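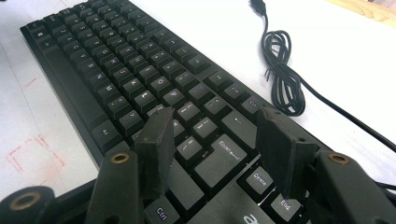 Irex desk objects, wrist view demonstrations
README for release 3

Contents

Summary
What is in the release
How the demonstrations were recorded
File layout
Labels
Splits
Baseline result
Known problems
Changes since release 2
Terms of use
Contact

Summary

Irex is a set of 319 short demonstrations of a person moving desk objects with the Tista hand-held gripper. There is one camera, mounted on the gripper and looking out over the fingers. Of the 319 demonstrations, 154 use a full-size computer keyboard. The other 165 use smaller objects: a mouse, a stapler, a tape dispenser, a notepad and a pencil case.

We made the set to answer a narrow question. A policy trained on wrist video does reasonably well on objects that fit between the fingers in view. We wanted to know how much it loses when the object is so long that the camera only ever gets part of it at a useful size, and whether a small amount of history in the input gets that back. The keyboard is the long object. The smaller objects are the comparison.

The work was done by Aishwarya Shetty and Rogério Meireles at the Queiroz lab. Meltusport paid for the gripper parts and had no say in the protocol or the results.

What is in the release

Video from the gripper camera for each demonstration.
Finger opening, one value per video frame.
Gripper pose, one pose per video frame, estimated from the video and the motion sensor.
A text file of labels for each demonstration.
The split lists used for the baseline.
The script that turns the above into training arrays.

There is no outside view of the table, no depth and no force reading. We had a force sensor fitted for the first week of pilot recording and dropped it when the mounting worked loose twice. None of the pilot data is included.

How the demonstrations were recorded

Three people recorded the set in July. Each held the gripper in the right hand and worked standing. The start pose of the gripper was left to the operator, with the instruction that the object should be in view before recording began.

For the keyboard there are two tasks.

turn: Take hold of the keyboard near one end and rotate it until its long side is parallel to the near side of the table. The keyboard stays in contact with the table. Lifting ends the demonstration and it is marked as failed.

slide: Take hold of the keyboard near one end and pull it toward the operator by at least the depth of the keyboard. The heading should stay as it was at the start.

For the smaller objects the tasks are turn, slide and lift. Lift was left out for the keyboard. In piloting, one gripper holding one end let the far end drop, and the keyboard came out of the fingers often enough that we didn't think the recordings would be useful to anybody.

Before each demonstration the operator set the object down at a new angle read from a printed list. The list was made once with a random number generator and is in the release as angles.txt. Cable position for the keyboard was not controlled. Operators were told to leave the cable wherever it ended up, and to stop only if it caught on something.

Operators could redo a demonstration if they dropped the gripper or were interrupted. They could not redo one because it had gone badly. Failed demonstrations are kept and labeled.

File layout

Each demonstration is a folder. The folder name is the object, the task and a serial number joined by underscores, as in keyboard_turn_0041. Serial numbers run across the whole set and have gaps where a demonstration was redone. Please don't treat a gap as missing data.

Inside each folder:

wrist.mp4, the video
opening.csv, frame index and finger opening in millimeters
pose.csv, frame index, position in meters and orientation as a quaternion in the order w, x, y, z
labels.txt, see the next section

Poses are relative to the first frame of the same demonstration. There is no shared table frame, so you can't place two demonstrations on the same table without doing extra work. The positive direction of the first position axis points away from the operator's wrist, along the fingers.

No demonstration is longer than 2000 frames. Recording stopped by itself at that point, and the few that reached the limit are labeled timeout.

Labels

outcome: success, failed or timeout. Judged by the operator right after the demonstration, then checked against the video by one of the two authors. Where they disagreed the author's label was used and the operator's was kept under outcome_operator.

contact_start: the first frame in which either pad touches the object. Marked by hand from the video.

contact_end: the last such frame.

end_held: keyboard demonstrations only. Either left or right, meaning the end of the keyboard that was gripped, as seen by somebody sitting down to type on it. It was marked from the key legends where they could be read and from the shape of the number block otherwise. A handful are marked unclear.

operator: a, b or c.

Contact frames for the keyboard are less exact than for the other objects. Dark gray pads against black keys are hard to judge in a single view, and when Shetty and Meireles marked the same subset separately, they differed by more on the keyboard than on anything else. If your method depends on exact contact times, use the finger opening as a second source. It flattens out clearly once the pads meet something.

Splits

split_object.txt holds out all keyboard demonstrations for testing and trains on the rest.

split_operator.txt holds out operator c.

split_mixed.txt is a random split with every object on both sides.

The baseline below uses split_mixed. We also ran split_object, mostly out of curiosity. The policy brought the fingers down near the middle of the keyboard in nearly every trial, as if it were a large stapler, and we don't report a score for it.

Baseline result

The baseline is a small convolutional network that takes the current frame and predicts the next gripper motion and finger opening. We trained it in two versions. The first gets one frame. The second gets the current frame and four earlier ones spaced evenly over the last second. Everything else is the same in both, including the number of training steps.

For testing we put the same fingers and camera on a robot arm and ran twelve trials per object and task, with angles taken from the end of the printed list.

On the smaller objects the two versions came out even. Neither was better by more than one trial on any object.

On keyboard turn, the single-frame version succeeded in four trials and the history version in nine. Most of the single-frame failures look alike. The policy takes a good hold, starts turning, and then reverses partway through. With only keys in view close to the pads, one part of the keyboard looks much like the next, and we think the policy loses track of which way it was going.

On keyboard slide, the counts were eight and nine. We don't read anything into that difference.

Twelve trials is a small number. We would like to see the turn result repeated elsewhere before anyone builds on it.

Known problems

The video exposure is automatic. On the white tabletop it tends to wash out the brighter side of the picture, and it shifts noticeably when a dark object comes close to the camera. We did not correct for it.

There are red marker lines on the tabletop. They have no meaning in this set and aren't tied to any start or goal position. A model could still pick them up as a landmark, so check for this if you get results that seem too good.

Only one keyboard was used. Nothing here tells you how a policy would do with a light one or a compact one.

Pose drifts in long demonstrations with little texture in view. The turn recordings are mostly fine. A few slide recordings show the gripper ending slightly below the table surface.

Operator b recorded more of the keyboard demonstrations than the other two, and moves faster. The split lists don't balance for this.

Changes since release 2

Added outcome_operator.
Fixed the quaternion order in pose.csv, which was x, y, z, w in some folders.
Removed four stapler recordings where the finger opening file was empty. The total of 319 is after removal.
Renamed rotate to turn everywhere.

Terms of use

Free for research and teaching. Ask first for anything else. If you publish with it, name the release number, as scores from release 2 can't be compared with scores from this one.

Contact

Questions about the recordings and labels go to Aishwarya Shetty. Questions about the training script and the robot trials go to Rogério Meireles. Bug reports are easiest to deal with if they include the folder name and the frame index.

Last edited 30 Nov 2018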